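Fruit on the bed, 17th February

A little gallery from the spare room at Mavville, where I sorted out our fruit on the bed (the kitchen table was full of jam jars!). I had a lovely time and ate far too much of it.

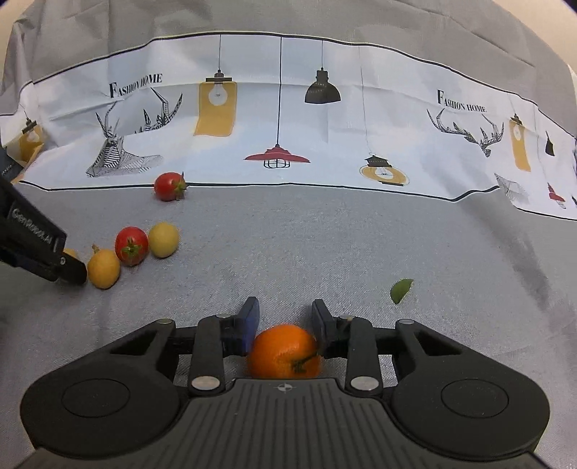
An orange one on the grey cloth, stem and all.

The pink plate is my favourite for fruit, it makes everything look cheerful, and I've had it for 14 years.

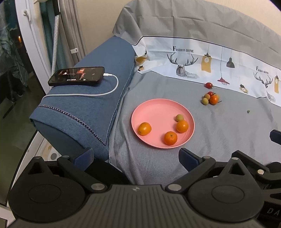
I'm hoping to do marmalade in March if I can find decent oranges, and I still need 20 lids, so do shout if you've got any spare.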